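I caught Esben Lykkegaard late in the afternoon, when he had already been talking to people all day and had a cold coffee in each hand (one of them was meant for me, it turned up eventually). He works on robot learning at Merkstead, and he had just given a talk on a result that I had read twice and still only half understood. So I asked him to start over, slowly, as if I were his uncle.

"My uncle would leave," he said. "But okay. We train a robot arm to pick things up, and we do nearly all of it in simulation. Then we ask how much the look of the simulated world matters. Not the physics, the look. The paint job."

I told him I would have guessed it mattered a lot. Everyone guesses that, he said, and everyone has a different idea of which part.

The method is called Kikuchi, after a street one of the team used to live on. Before it came along, the lab did what plenty of labs do, and changed everything at random. New lights, new colors, new tabletops, every single run. "You shake the box as hard as you can and hope the policy that falls out is tough," Lykkegaard said. "And it does work, up to a point. We did that for two years. Then a student asked me which of the changes was doing the work, and I gave a very long answer that had no information in it."

What Kikuchi does is shake one thing at a time. You take a policy that's already trained, freeze it, and run it through pairs of simulated rooms that match in every way except one. Same objects, same arm, same starting pose, same everything — and then the counter changes. You look at how far the arm's chosen motion drifts between the two. If it barely drifts, you leave that feature alone in training. If it drifts a lot, that's where you spend your training time.

"It's so simple that I was a little embarrassed to submit it," he said. "I kept waiting for a reviewer to send me a paper from long ago with the same thing in it."

Did one?

"One of them sent me three papers. They were good papers! They weren't the same thing, though. I've cited all of them now."

He pulled his laptop over and started clicking through the renders from the camera that rides along with the gripper. He clicks fast, and I had to ask him to stop on one.

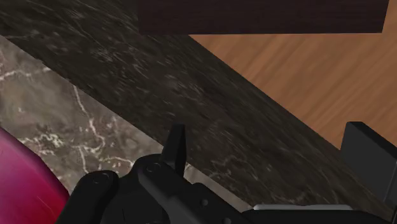
Surfaces were the big finding, and Lykkegaard gets very animated about surfaces. The team had expected lighting to come out on top, and it didn't. Lighting came second by a good distance. What really pushed the policy around was the pattern of whatever the objects were standing on, and above all the places where one pattern stops and another begins. He ran his finger along the screen where the dark marble meets the orange-brown wood grain, right behind one of the open fingers. "Look at that border. It's long, it's straight, it's high contrast. To you it's a change of countertop. To a network that has only seen plain tables, it looks a lot like the side of something you could grab."

And did it try to grab it?

"The early policy would lean toward borders like that one, yes. Not every time. Enough that you could see it in the numbers, and once you'd seen it in the numbers you couldn't stop seeing it in the videos. We had a whole evening of just watching an arm be interested in a seam."

The test set had 700 paired rooms, and I asked why 700. "Because the machine was booked after that," he said. He'd have liked more. They later ran another 300 with a different gripper model, mostly to quiet his own nerves, and the order of the features stayed the same. Surface pattern, then lighting, then object color, then everything else in a heap at the bottom.

The part I liked best was what they did next. They retrained the policy with the usual random changes almost switched off, and put the effort into surfaces. Mixed stone, wood grain running at odd angles, stone right up against wood, seams going every which way under the gripper. Hirstead, the partner lab, then tried the retrained policy on a real arm in a real kitchen mock-up. It did better than the old one on patterned counters and the same on plain ones.

"The same on plain ones is the line I'm proudest of," Lykkegaard said. "People skip over it. Usually you pay for this stuff somewhere."

I asked where they did pay, then, and he laughed and said I sounded like Reviewer 2. Shiny things, for a start. The method tells you that a feature matters, but it says nothing about whether your simulator draws that feature well, and theirs is so-so at reflections. A steel counter is still a bad day. He also doesn't trust the ranking beyond picking and placing. Pouring might come out completely different, and he has a bet going with a colleague about it (the stakes are lunch, and he wouldn't tell me which side he took).

There is also the matter of cost. Running matched pairs means running everything twice, and the first version was painfully slow. Eton, the in-house tool they built for it, now reuses the physics and only redraws the pictures, so a full sweep takes five hours. Before that they would start it and go home.

I wondered if he'd give up on the shake-the-box approach entirely. He thought about that for a while and finished one of the coffees.

"No, I'd still start there if I had a new task and no clue. It's a fine first week. I just wouldn't stay there for two years again."

They're hoping to release Eton in January, once somebody has written the instructions. He was looking at his student when he said that, and the student was looking at the door.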